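Gripper build, part four: new pads, same old linkage

The second pair is finished. Both hand-held grippers now open and close the way they should, and I can stop apologising to everyone at the workshop for the swarf. If you have read the earlier parts you can skip the first half of this one, where I go over the pivots again. Two people wrote in with questions about them after part three.

I have put four pictures first and the writing after, as usual.

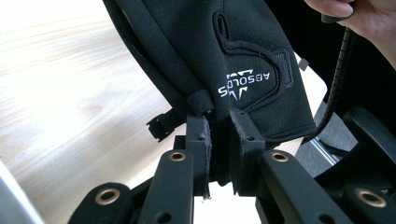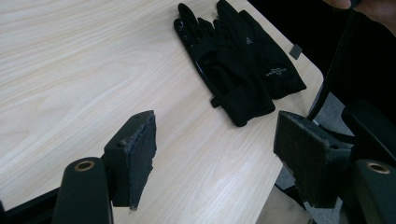
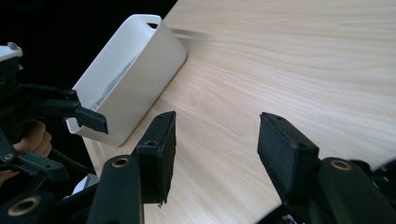
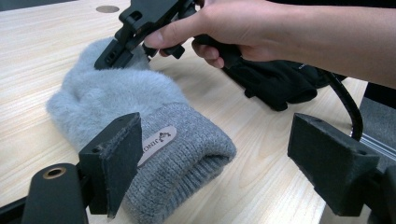

Pivots and bushings

The linkage is a plain four-bar on each side, printed in black. In the first version I ran the bolts straight through the plastic. That works for a day or so. Then the holes go oval, the fingers start to rock, and the tips no longer meet. I tried printing the holes undersize and reaming them, which gave me a better fit for slightly longer, and then the same thing happened.

Brass fixed it. The bushings came from Stilerska in a mixed bag and I sorted them with a set of calipers one evening in front of the radio. The pockets in the arms are printed a touch small and the bushing goes in with a vice and a bit of scrap wood on either side. Do not hammer them. I cracked one arm by hammering and another by trying to prove that I had only hit the first one badly.

Eilidh Shearer wrote to ask whether she could use heat-set inserts instead. You can, but they are threaded and the bolt will chew at the thread if it is supposed to turn in there. I use inserts where something is being held still and bushings where something is moving. If all you have is inserts, drill the thread out before you fit them and see how you get on. I have not tried it on a part this small.

She also asked about grease. I put a smear of light grease on each bolt and wiped off everything I could see. More than that and it creeps out, picks up fluff and ends up on the pads.

The fingers

The fingers are blocks with a flat inner face, bolted on, so I can swap them without taking the linkage apart. I should have done it like this from the start. The first set were printed as one piece with the arm, and each time I wanted a different tip I had to print the whole arm again, which took most of a night on the old machine at Jotarthorpe. Raimo Pitkänen, who looks after the printers there, suggested splitting the part on the very first drawing and I ignored him.

Two things to watch if you copy the split version. The screw holes need more wall around them than you think, especially the one near the tip. And the joint has to sit square. Mine has a shallow step that the block drops into, and once I added that I could stop fiddling with paper shims.

The fingers have to stay parallel as they close or the grip is all at the tips. To check, close the gripper on a strip of card and pull. If it slides out from the tips but holds further down, or the other way about, one arm is longer than the other. In my case it was a mirrored part that I had scaled when I meant only to mirror it. The difference was small and I spent an entire afternoon looking for it in the wrong places.

Pad material

This is where most of the past month went. Bare plastic is no good for anything with a glaze or a shine on it. I went through rubber sheet, the foam that comes on a roll for draughty windows, craft felt and the inside of an old mouse mat.

Rubber has the best grip on hard things and the worst manners with cloth. It drags the fabric along as the fingers close, so you end up holding a bunched lump a long way from where you aimed. It also goes shiny and needs wiping down.

Draught foam is too soft. It squashes flat and stays flat, and the glue on the back lets go if you leave it in a warm car. I know this from leaving it in a warm car.

Felt is kinder to fabric and doesn't mark anything. The trouble is the edges. They fray, and the loose fibres get into the gap. Henrike Rothe told me to run thin glue round the cut edge before fitting and trim it again once it has set. That helps a good deal if you remember to do it. If you have already stuck the pads down and then remember, you can still do it with a cocktail stick, but it is a tedious job and you will get glue on the face.

The mouse mat was better than it had any right to be. I only had the one, though, and the stuff I bought afterwards to match it was thicker and stiffer. I still have most of it if anybody wants some.

For sticking them down I use contact adhesive, thin, both sides, and wait the full time on the tin. Double-sided tape is fine for trying things out. I would not leave it on.

What to practise on

Welington Miranda asked what I test with. Whatever is in the house, mostly, so long as it covers a few kinds of difficulty. Soft clothing is a good start. Gloves are awkward because there is a thick bit and a thin bit and they behave differently, and a cuff will fold over on itself if you come at it from the side. Knitted hats are easy to get hold of and hard to put down neatly. You open the fingers and the hat comes away with them.

Glazed crockery is the opposite. It either holds or it doesn't, and you find out fast. Take a rim if you can get one. I put a folded towel on the table for the first few goes with any new pad, and I would do the same with anything you are fond of.

I keep a notebook for this. Each new pad gets 60 tries, split between soft things and hard things, and I write down what slipped and how. It is dull and takes longer than you would like. My best pad so far dropped things 2 times out of the 60, both of them with hard items, and the worst dropped 31, at which point I put the lid back on the pen and went to make tea. That was the draught foam.

The notebook also shows that I get worse when I am tired. The last ten tries in a session are always poor, whatever the pad. Now I do them in two halves with a break between.

The trigger

The trigger was the last thing I sorted out. The old one was a straight lever and it dug into the side of the finger. I made the new one with a curve in it, sanded it, and moved the pivot back so that there is less travel for the same opening. It needs a firmer squeeze than before. I think that is a fair swap, but Reinaldo Godoy, who has much bigger hands than mine, finds it too short and wants the old pivot back. I have put both versions in the folder so you can choose.

The return spring is from a packet of assorted springs and I can't tell you what it is, sorry. It wants to be strong enough to open the fingers fully by itself and no stronger. If you are printing your own parts, leave the spring until the pivots have been worked a few hundred times. They loosen up and a spring that felt right on the first evening will feel far too strong by the end of the week.

Cables

Keep them away from the linkage. I had mine running down beside the arm with a cable tie to hold them, and the tie caught each time the arm came past. They leave from the back now, with enough slack to turn the wrist both ways. If you are working with two people at one table, agree who is sitting where before you plug anything in. We have been tangled up more than once.

Parts and files

The drawings are on Memside under the same name as before. I have taken down the one-piece fingers so that nobody prints them by mistake. If you had a link to that file it will be dead, and the split version is the one to use. Print the arms flat with plenty of walls. Infill hardly matters. I did mine at whatever the slicer gave me.

The bolts are all one size on purpose. I got fed up with swapping hex keys. The only exception is the pair that hold the fingers on, which are smaller because there is no room for anything else.

Still to do

The left arm on the older gripper has a bit of side play that the newer one doesn't have. I think the bushing pocket was printed when the nozzle was on its way out. I will make another arm and see.

I want to try a thin layer of the rubber under the felt, to get some give without the drag. Esfahani in town sells offcuts by weight and I am going in on my next free morning. I also owe Henrike a set of fingers with a slimmer tip, for getting under flat things. She has been waiting since May and has been very patient about it.

If you have built a pair from the earlier drawings and the fingers don't meet, check the mirrored part first. Comments are open below, and I generally get to them in the evening.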